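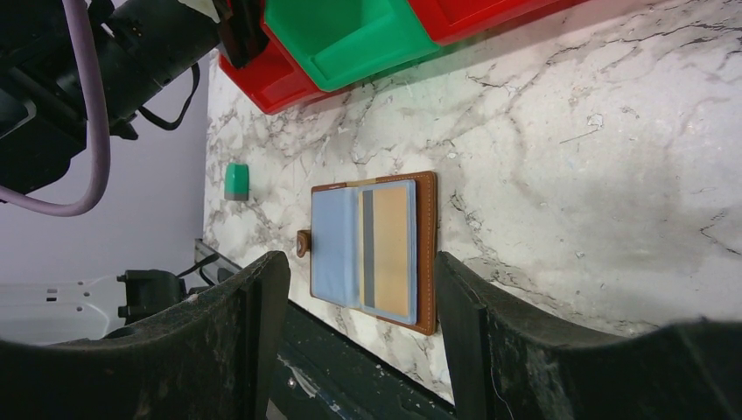

Please check whether the wrist camera cable has any slack left when the arm is at full reach, and send us the joint log from a failed pick if you still have one. A gripper that stops short and reports "object held" is very often a homing problem, and we'd like to rule that out before we talk about replacing anything.

Veston Support, ticket 1126

Reply from customer

Thank you for getting back to me so quickly, and on a weekend too! I'll answer in order, and please forgive me if I wander a bit, I've been living with this arm since January and I have gotten fond of it.

The cable first. Yes, there is slack. I have the arm clamped to the counter and the lavender cable hangs in a loop near the first joints, with plenty left over even when the gripper is all the way out by the bins. I pushed the arm to full reach by hand with the power off and nothing pulled tight. I did the same with the thin black wire and that one is fine as well.

Now the fault itself, a little better explained than in my first message, which I wrote late and cross. The job is a simple one. Small things that pile up on our counter get picked up and dropped into the colored bins along the far end, red or green depending on what they are. The arm is the Veston kit, the gripper is a Drindetti two-finger, and the sorting script is my own, built on top of the Villanueva controller library. Blocks, erasers and that sort of thing go beautifully. The brown leather card wallet does not. The fingers come down on either side, start to close, stop while there is still daylight between them and the leather, and the controller cheerfully tells me it has a grip. Then the arm lifts, carries nothing at all over to the red bin, opens, and goes home looking pleased with itself.

I am leaving the wallet open on purpose for these tests. Closed, it works maybe half the time, and I wanted the bad case.

Log from a failed pick, copied by hand from my notebook:

approach ok
descend ok
close: start
close: stall detected at 2891
status: object held
lift ok
place ok
status: object released

On a good pick of a small block I see the stall come much later in the travel, as you would expect, the block being so much narrower.

Reply from Veston Support

Thanks, that's a great help, and no need to apologize for the length. A stall that early, with nothing between the fingers, means the motor is seeing resistance from somewhere else. Could you try the following and let us know what you find?

Power down and move the fingers by hand through their full travel. Note any stiff spot.
Clean the finger rails with a dry cloth. Please don't oil them.
Tell us the current limit set in your gripper profile.
Run a close with the gripper pointing at empty air, wrist level, and again with the wrist pointing straight down.

Reply from customer

Sorry for the gap. Work got in the way and then the whole family had colds.

By hand, power off: there is a stiff spot! It isn't dramatic. I would never have noticed it if you hadn't told me to go looking. Going slowly, I can feel the left finger drag partway in and then let go again. The right one slides along nicely the whole way.

Cleaning: I am a bit ashamed of the state of those fingers. They were dusty and scuffed and I hadn't so much as wiped them since I put the thing together. I got a surprising amount of gray fluff out of the left rail with a cloth wrapped around a toothpick. The drag is better now but I can still find it.

Current limit: my profile says 400. I am fairly sure I lowered it myself back when I was picking up paper cups and kept crushing them, and then forgot to put it back. There was a comment in my script that just said "gentler", with no hint of what the old value had been. So that one is on me.

Air test, wrist level: closes all the way, every time. Air test, wrist pointing down: stops early, most times, in the same place as before. I ran this one over and over while dinner was cooking and it was remarkably stubborn about it.

One more thing, which may or may not matter. The wallet has a little snap tab with a metal button that sticks out past the flap, and I had convinced myself the finger was landing on it. I turned the wallet every which way to test this, and the stall didn't care at all. I mention it only so you don't spend time on the same idea.

Reply from Veston Support

That air test tells us a lot, thank you. Please loosen the 4 screws on the back plate of the gripper by a half turn, close the fingers fully by hand, and tighten the screws again a little at a time, going corner to corner. If the plate was pulled down unevenly it can pinch one rail. After that, delete the current limit line from your profile so it goes back to the default, and home the gripper again before you pick anything up.

Reply from customer, 22nd February

Well, it picked up the wallet!

I did the screws first and left the current limit alone, so I could see which of the two was to blame. With the plate loosened and snugged up again evenly, the drag on the left finger was gone. The wrist-down air test closed completely. Then I tried the wallet with my old low limit, and the fingers did reach the leather this time, but it slid out as soon as the arm started up. With the limit line deleted and the gripper homed, it held on and went all the way across into the red bin. I made my wife come in and watch it do it again, and it did.

I think I overtightened one corner when I built it. Your assembly sheet does say to go corner to corner, I went back and looked.

Two small questions before you close this, if you don't mind. Is there a way to set a separate limit for each kind of object, so I can go back to paper cups without editing the profile every time? And do you know if the soft finger pads from Jurberg fit the Drindetti fingers? The leather is still a bit slippery on the bare ones, and I would like to stop leaving marks on it.

Reply from Veston Support

So glad to hear it. For the limits, pass the value with each close command in your script and leave the profile at its default; the command value wins for that one close only. We haven't tried the Jurberg pads on that gripper ourselves, so please measure the width of your fingers and check with them before ordering. If you do fit pads, home the gripper again afterward. I'll leave the ticket open through the end of the week in case the stall comes back.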